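Last updated: 4 Feb 2019

Ticket 2599: Two-finger gripper misses thin objects on cistern lid (bathroom sim)
Project: Cukora
Status: open, workaround in place

We're comparing two controllers on the same arm and gripper, with the Jodness one as our baseline and the Antwi one as the newcomer. The bathroom set is my favourite so far. A cistern lid is a brilliant test surface, narrow and high up, with a closed seat cover sticking out in front that the arm has to keep clear of.

What goes wrong
With Antwi, the gripper comes down over the target, closes, and lifts away with nothing in it. It does this on the sponge far more than on anything chunky. Jodness picks the sponge up nearly every time from the same start pose.

Tried so far

1. Same seed on both controllers, 200 runs each. The fault stays with Antwi, so I've stopped blaming the object placement.

2. Swapped the gripper model for the older Indodcombe one. Same misses, a bit uglier. Swapped back.

3. Raised the solver steps to 2000. Lovely smooth motion (I watched it far longer than I needed to) but no change in the misses.

4. Logged the fingertip height at closing. Now we're getting somewhere! Antwi starts to close before the wrist has finished coming down. On a tall bottle you'd never notice, there's plenty of it to grab. On a flat sponge the fingers meet just over the top.

5. Added a short wait before the close command. Misses nearly vanish, though each pick is slower, and I'd like to get that time back.

The hover pose before the descent looks fine to me: fingers open, pointing down and slightly to the left, in front of the cistern, with the sponge still on the lid. 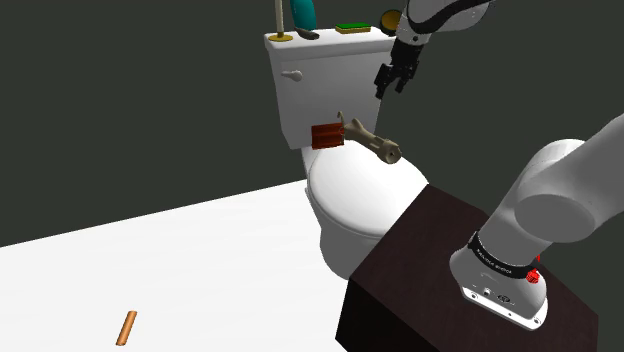 Could the wait be hiding a frame offset at the wrist? Antwi asked for a run with the close command tied to measured height, with the timer taken out altogether, and for the raw joint log alongside it. I've queued that for tonight and will attach both. Really pleased with how this controller moves otherwise, it is so much gentler near the seat cover than I expected.

Comments

gantry_bee: We had the same early close on a shelf set back in May. Tying it to height fixed it for us, but check your units first, ours were in the wrong ones.

softjaw: Please post the timings for both when you have them. I'd happily give up a little speed for that smooth approach.

gantry_bee: Seconded, and the joint log too if it isn't huge.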